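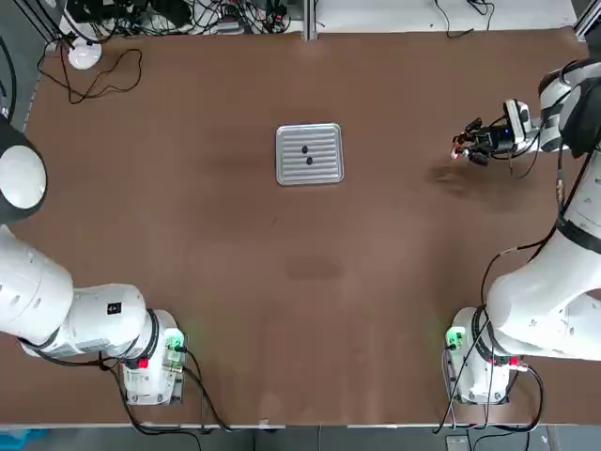

4. Setting Up Your Grullura Countertop Dehydrator

Welcome to the part of the guide where you finally get to plug something in. If you have already unpacked the base, the lid and the trays as described in Section 3, you are ready to go, and the whole job should take you less time than a pot of coffee.

4.1 Choosing a spot

1. Pick a flat, sturdy surface that can take a little warmth. The dehydrator will be sitting there for many hours, so think about whether you need that stretch of counter for supper.
2. Leave a hand's width of open space behind the vent. The fan pulls its air from the back, and it gets noisy and cross when it is pushed up against a wall.
3. Run the cord straight to a wall outlet. Please don't use an extension cord.

CAUTION: Keep the base away from the sink. Only the trays and the lid may be washed in water.

4.2 The first run, with no food

1. Wash the trays in warm, soapy water and dry them well.
2. Stack the trays on the base and set the lid on top. It should drop into place without being forced.
3. Turn the dial to High and let the machine run for 20 minutes. You may notice a faint smell, a bit like a new toaster, and that is fine. Open a window if it bothers you.
4. Switch off, unplug, and let everything cool before you lift the lid.

4.3 Loading the trays

1. Cut your fruit or vegetables into even slices. Thick and thin pieces on the same tray will drive you a little crazy – half of them will be leathery while the others are still soft.
2. Lay the pieces in a single layer with a gap between them. Small, round things such as cherries or grapes should be halved first and set cut side up.
3. Load the lowest tray first and work your way up.
4. Swap the top and bottom trays halfway through drying.

NOTE: Lieven Declercq, who tested most of the recipes in the back of this book, likes to start a batch of plums after supper and check it at 6 a.m. The timer makes this easy, and Section 5 explains how to set it.

4.4 If the display shows code 61

The lid is not seated. Switch off, lift it, turn it a little and lower it again. If the code comes back, unplug the machine and contact the Havton service desk with your serial number handy.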